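# Jurley Butcher-Block Worktable

Item 2369. Sold by Bandico, flat packed, legs in a second carton.

I write the pages for the workshop furniture here and I have been told more than once that I could be nicer about it. The maker's leaflet calls this table "a surface for life." It's a glued wood top on legs. Whether you should buy it depends on what you plan to put on it, and some of you shouldn't.

## What you get

- One butcher-block top made of narrow strips, in mixed tan, cream and brown
- Four legs and a stretcher
- A bag of bolts, a hex key, and a tin of oil too small for the job
- A leaflet you can skip, apart from the drawing on the back

The strips vary in color and that's normal for this kind of top. We get returns every December from people who expected one even shade, and we send the same table back out to somebody else, who likes it. If you want a top that matches your cabinets, look at the painted Dal Bello bench instead.

## The top

The leaflet says the surface is "virtually scratch proof." I would ignore that. Drag a metal vise across it and you will have a scratch. What you can do with a solid strip top is sand the scratch out and oil the spot again, and on a coated board you can't. That is the real argument for paying more, and I don't know why the maker doesn't use it.

It comes lightly oiled. Put on two more coats before you load it, and do the underside too. Wipe up spills. Coffee rings come out with fine paper, but ink mostly stays.

No holes are drilled in the upper face. Some customers ask for a pre-drilled version and we don't carry one. For rails, clamps or a vise, drill pilot holes first and stay clear of the ends, where a strip can split. Finn Hamann in our returns department has a shelf of tops with bolts driven straight in, and we don't refund those.

## The legs

These are the weak part. They're fine for sorting, packing, bench wiring and most hand work. If you plan to pound on the table with a hammer or push hard sideways on it all day, you'll feel it move. The stretcher helps if you fit it. Plenty of people leave it in the carton because it gets in the way of their knees, and then write to us about the wobble.

There are no leveling feet, although an older version of the listing said there were. On a flat concrete floor you won't miss them. In a basement with a drain in the middle you will need shims.

Height is 36 inches and does not adjust. I find that right for standing and too high for an ordinary chair, so plan on a stool.

## Using it for cables and small parts

A lot of these end up as sorting stations, and the table does well at that. Pale wood makes a dark cord easy to find, and the top wipes clean. The edges have no lip, so anything round will roll off sooner or later.
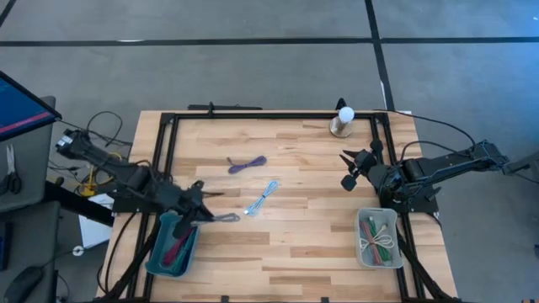
For storage on top, a plain plastic bin does the job. The maker sells a matching organizer, item 2073, and I can't recommend it. The compartments are too narrow for a bundled cable of any length, so you end up stuffing the thing in and fighting to get it out again. A rounded bin costs less and washes in the sink. Bundle each cord before it goes in, or you will be picking knots apart next month.

Watch what you set down on the oil for the first few days. Soft rubber and some cable jackets can leave a dull mark on a top that hasn't cured. The leaflet says overnight is enough. I'd wait longer.

## Compared with the Pemosness table

People ask, so: the Pemosness has better legs and a worse top. Its surface is a thin layer over particle board, and once the edge chips there isn't much to be done. If your work is heavy and you don't care how the table looks in a few years, get that one. If your work is light and you want to be able to resurface it, get the Jurley.

## Delivery and returns

Two cartons, and they don't always arrive on the same day. Check the corners of the top before you sign. We take back unassembled tables in the original packing. Oiled, drilled or sanded tops stay with you.

The warranty is 2 years on the legs and hardware. The top is covered for splitting only, and only if you oiled both sides.

Page last revised 18 October 2023.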